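Grip Loss During Cloth Handling: Fault Report
Stijn Groen, Yatziri Palacios and Citlali Cisneros
Project Widana, second interim report

4.2 The fault

By May we had a log of 3,000 gripper closures on fabric and a growing dislike of citrus prints. Of those, 2,762 were clean. The rest were drops, and nearly all the drops came from one habit: the jaw closed, the software reported a firm hold, and the cloth stayed where it was. The gripper was very confident about this.
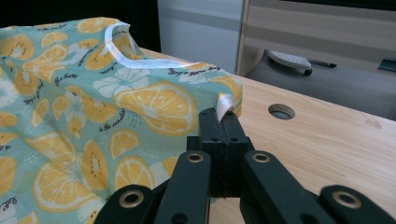 Figure 3. Jaw closed on the white edging at a corner.

We blamed the fingertips first and spent a week swapping pads. Then Yatziri read the log properly. The closing check looked only at finger position, and a thin fold of cloth changes that position by less than the check could notice. An empty jaw and a full one got the same cheerful "held."

4.3 Safety

The same check was meant to stop the jaw on anything thicker than cloth. Stijn tested this, without planning to, with his thumb. It was sore for 2 days, and we now keep the force limit at 40 percent until the new check is signed off by Jaqueline Ocampo, our supervisor.
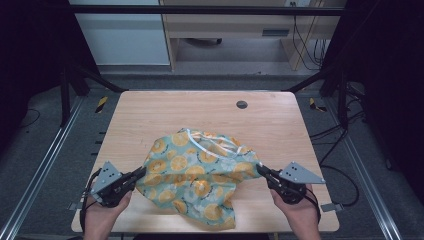 Why not just close the jaw harder?
More force hides the fault on thick seams and leaves it in place on thin ones. It also makes section 4.3 longer.

The replacement check reads motor current as well as position. Results are in section 5, along with the pads we didn't need.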